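Allthorpe Building, ground floor and basement
November walk-through, checklist with comments
Started 7 a.m. Tuesday, before the lot filled up
OK = fine, FIX = needs work, WATCH = look again next time
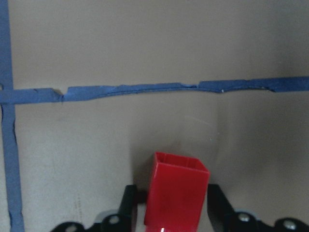
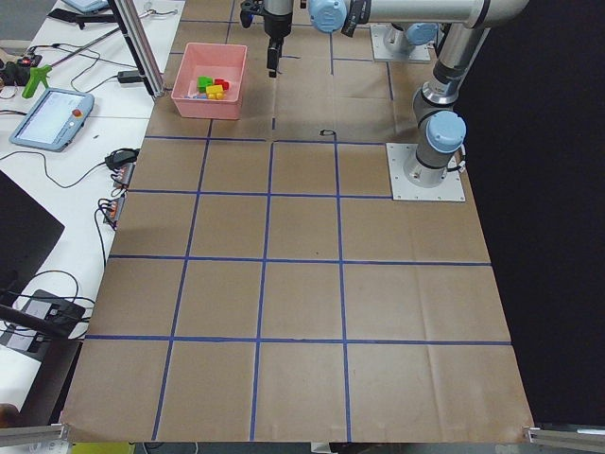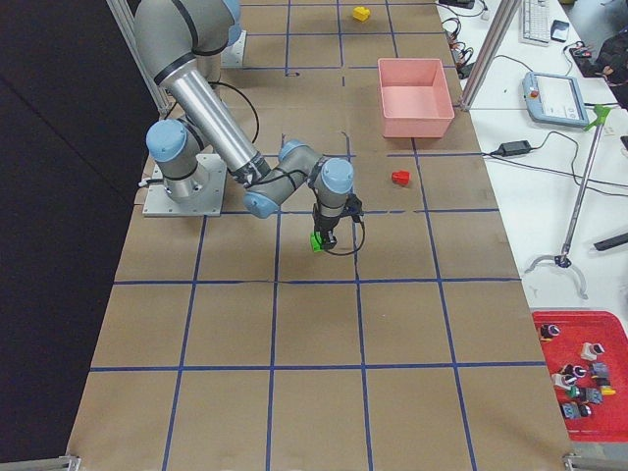
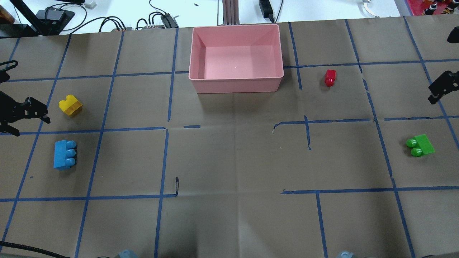
Blue tape on tabletops.

1. TAPE, LABELS, MARKINGS
Floor stripes first. Yellow line outside the loading door is worn through where the pallet jack turns, same spot as last time. FIX. Arrow to the back stairs still readable, corner peeling. Arrow by the restrooms points at a wall now that the partition got moved, take it off today please, don't wait for the new sign. Whoever is doing the repairs, use real floor tape and not painter's tape. Painter's tape is made to come off and it does. Look at the first photo, the left strip has ragged edges that look a bit lifted and the one going across is pieced together with torn ends and a notch. Fine on a table. On a floor with carts going over it, a lifted edge like that catches a wheel or a shoe and then you have a loose flap in a walkway. Clean the floor, let it dry, one long piece, press it down hard, cut the end with a knife. Don't tear it.

Shelf load labels in the stock room: missing on the end bay. FIX.
Electrical panel sign: OK.
"Not an exit" sign on janitor closet: OK but crooked. Leaving it.

2. EXITS AND WALKWAYS
Front doors, both leaves open all the way: OK
Back door: opens, but you have to lean on it. Bar sticks halfway. FIX, and before anything else on this list.
Side door by Brestmont's unit: boxes again. Moved them myself. We ask for 44 inches clear along that hall and it was nowhere close. I'll send Brestmont another note. If the boxes are back next month it goes to the landlord.
Basement hall: OK. Somebody finally took the old carpet roll away, thank you.
Mats at front entrance: one curls at the corner. Flipped it, curls the other way. Replace it. WATCH until the new one comes.
Outside steps: leaves, wet ones, heavy on the bottom two. Swept. This needs to be on the morning list through the end of the season, not just when I come by.

3. EXTINGUISHERS
Front desk: OK, tag current, needle in green
Kitchen: OK but there was a coat hanging on it. Not a coat hook.
Stock room: blocked by the ladder. Moved ladder. WATCH
Room 103: bracket loose in the drywall, extinguisher is sitting on the floor under it. FIX. Needs a proper anchor this time, the last screw just went in the old hole.
Basement: OK, dusty

Ranisetti has the service contract and is due in for the yearly. Ask them to look at the room 103 bracket while they are here but don't hold up the repair for it.

4. LIGHTS
Exit signs all lit: OK except back stairs, where half of it is out so it reads EX. FIX
Emergency lights, pushed the test button on each: front OK, hall OK, stock room came on and faded fast. Battery is going. FIX
Back stairs landing: bulb flickers. Reported last month, still doing it. Is it the bulb or the fixture? If a new bulb doesnt settle it call Esposito Electric and stop buying bulbs.
Parking lot light nearest the dumpster: was still dark out when I got here and it was off. FIX

5. CORDS AND OUTLETS
Front desk: power strip plugged into a power strip. Unplugged it. Whoever needs more outlets at the desk, ask, we'll get one put in.
Kitchen: toaster cord runs behind the sink faucet. Move the toaster to the other counter. FIX
Room 103: cover plate cracked behind the door. FIX
Stock room: OK
Basement: extension cord to the dehumidifier, been there since summer. It's a temporary cord doing a permanent job. Esposito quoted an outlet down there, quote is still sitting unsigned. FIX
Space heaters: found 2, both upstairs people's. Neither one plugged in. Same rule as every winter, tip-over shutoff, straight to the wall, nothing within arm's reach of it, off when you leave.

6. LADDERS AND SHELVING
Tall stepladder: feet OK, spreader bar OK, sticker gone but readable enough
Short stepladder: one rubber foot missing. Tagged it DO NOT USE and put it in the basement. Please do not un-tag it becuase you only need it for a minute.
Stock room shelves anchored to wall: OK
Heavy stuff down low: mostly. Paint cans on the top shelf, FIX
Rolling cart: wheel lock doesn't lock. WATCH

7. WATER
Kitchen under sink: dry
Restrooms: slow drip at the left faucet, drain OK
Basement wall by the meter: damp patch, looks bigger to me than last month. Put a pencil line around it so we can tell next time. WATCH
Dehumidifier bucket: full. Emptied. Who is doing this? Needs a name next to it on the board.

8. FIRST AID
Front kit: low on bandages, no gloves at all. FIX
Kitchen kit: OK, burn gel out of date. FIX
Eyewash bottle: sealed, in date, OK
Contact sheet on the wall: old phone number for Ranisetti. Crossed out, new one written in. Needs a clean reprint.

DO FIRST
Back door bar
Back stairs exit sign and the landing light
Extinguisher bracket, room 103
Stock room emergency light battery

DO THIS MONTH
Loading door stripe
Outlet quote, yes or no
Gloves, bandages, burn gel
Entrance mat
Cover plate

Did not get to the roof hatch or the storage cage, no key for the cage. If anyone has it leave it in the desk drawer. Next round same time, I'll start in the basement so it doesn't get the rushed end of the walk again. Initial each line when its done and put the sheet back on the clipboard by the time clock.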